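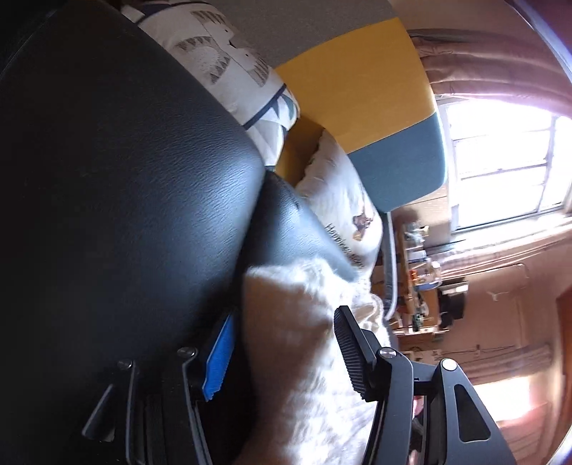

Soft goods, part 2 (Femwood housekeeping course, V. Marchand)

Sort by pile before you sort by color. Long-pile pieces shed onto everything else, so they go in their own stack and get shaken out first. The fluffy white fabric next to the two printed cushions is long-pile. Printed cushions are turned face down when stacked. Black leather seating is wiped after the textiles are off it, then left clear for 30 minutes.

For next time: read pages 19 to 47 and bring one cushion cover from home. Hand in the fold sheet to Orhun Türkmen.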